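Andthorpe office – furniture and desks meeting
January, started 1830, in the back room
There: Po-yen Hsu (chair), Ya-wen Mak (notes), Yen, two from the Velodgate side, a few in and out. Apologies from the Tretascombe people, stuck on a call.

## Last time's points

- Lamp for the corner by the printer – bought, not put up yet. Carry over.
- Labels on the cupboard keys. Done, except the tall one. Key still missing, Po-yen to ask at Tretascombe.
- Coat hooks: dropped, wall won't take them.

## Desks and drawers

Long one, this. Complaints about the curved desks again. Drawers stick, or run out too far and then won't go back straight. Yen says hers drops at the front when it's full. Velodgate had the same trouble with theirs and put it down to overloading, mostly paper.

Agreed that each drawer gets pulled out and looked at with nothing in it. Runners wiped, screws tightened. No oil on the runners, last time it got on everybodys folders. If a runner is bent, leave the drawer out and put a note on the desk – don't force it.

Po-yen wants one person to a desk, start to finish, so we don't get half-done ones. Fine with all.

Also cables. Too many on the floor under the desks, adapters lying wherever they land. Wheels of the chairs go over them. Agreed to get them up off the tiles and along the wall where they reach.
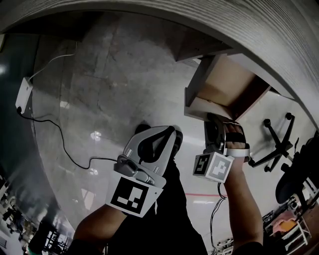 Yen asked whether the drawers are worth saving at all, as a rolling cabinet would do the same job and could move with the person. Ya-wen against – cabinets take the leg room, and we'd need 12 of them. Po-yen asked for a price before we argue any more. Yen to get one from the place Velodgate used, delivery included.

Left open. Back next meeting with the price.

## Chairs

Short. Two are sinking during the day. Swap them with the ones from the meeting room for now. Spare casters are in the box under the sink (Yen thinks), not all the same size so check before pushing them in.

Somebody asked about mats for the tile floor. Po-yen not keen, edges curl and people trip. Velodgate tried them and took them up agian. No mats.

## Moving day for the Tretascombe desks

Still no date. They want to bring theirs over in one go, roughly 30 boxes plus the desks. We said desks first, boxes after, otherwise there's no place to stand. Ya-wen to write to them tonight and ask:

- which desks come with drawers
- do the tops come off, or does it all go through the door in one piece
- who has the keys

## Any other business

- Bin by the door is too small. Get a bigger one.
- Please empty your own drawer before somebody starts on it. Snacks too.
- Window in the back room doesn't shut right, Po-yen has reported it.

## To do

- Po-yen – cupboard key, lamp
- Yen – cabinet price, look for casters
- Ya-wen – mail to Tretascombe, cable ties, bin
- All – clear out drawers

Next meeting same room, same time, date to follow by mail. Yen can't do the first half hour.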